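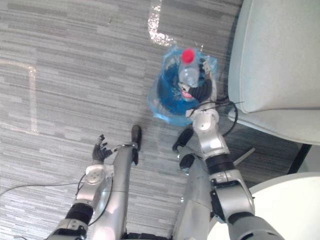
## Keeping share paperwork in order at home

Updated Jul 11, 2026 by Iason Karamanlidis

A few readers wrote in after the page on filing tax receipts to ask what to do with papers for company shares. Most of them own a small number through a job, and the company has either listed or says it will. These tips cover the paper and the files. They don't cover whether to buy or sell anything.

### Start with one folder per company

Use a plain folder for each company and write the company's name on the tab, exactly as it appears on the grant letter. Names change. I have a folder marked Sidivero that used to be two folders, from before it took over Uro, and the old letters still carry the old name. I stapled the merger notice inside the front cover so the two sets make sense together.

Put these in first:

- the grant letter or purchase confirmation
- the plan rules, if it was an employee plan
- any notice of a split, merger or name change
- the latest statement

Older statements go behind the latest one, newest on top.

### Write a cover sheet

One sheet of paper, by hand, is enough. Mine for Sidivero says: 200 shares, date granted, price paid, account number (last four digits only), and the phone number of the plan desk. If you sell part of a holding, cross out the old number and write the new one next to it with the date. I sold some last September and the sheet now says 159.

Don't put passwords on the cover sheet. Keep those wherever you keep the rest of them.

### Before a company lists

If your employer has announced an offering, the mail picks up. Some of it needs an answer by a certain day. Open everything as it comes and sort it into two piles, "reply" and "keep." Write the reply date on the outside of the envelope in marker.

Look for the word "lockup." It means a period after the listing when employees and early holders can't sell. Copy the end date onto the kitchen calendar and onto the cover sheet. My wife missed hers at Ververidis by a few weeks. No harm came of it, but she had planned to use the money for the roof and had to call the roofer back.

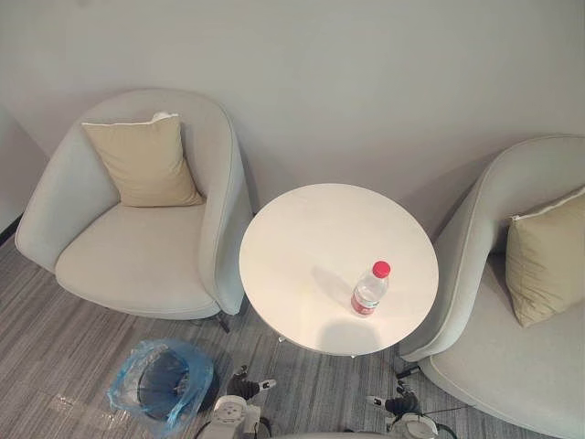
Also check that the company has your current home address. People who left a job years ago often still have shares under an old apartment number, and the notices go there. A short letter or a form on the plan website usually fixes it. Print the confirmation page and file it.

### Paper or scans

I keep both. Scans go in a folder on the computer with the same name as the paper one, and the file names start with the year so they sort themselves. Back them up to a drive that stays unplugged the rest of the time.

Keep the original of anything signed or stamped. Trade confirmations should stay until you have sold the shares and the tax year for the sale is well behind you. Ask your tax preparer how long that is in your case.

### What can be shredded

- duplicate statements
- proxy voting forms after the meeting date
- glossy annual reports (these are on the company website)
- quarterly statements, once the year-end one has arrived and you've checked that it agrees with them

I do this every 12 months, when the January mail is in. With 4 folders it takes one evening, most of it spent on Standberg, which mails everything twice.

### If the totals don't match

Call the plan desk before you call anyone else, and have the cover sheet in front of you. Ask for the transaction history by mail. Note the date of the call and the name of the person you spoke to on the back of the sheet. A mismatch is often a split that was posted after the statement closed, or shares held back for tax.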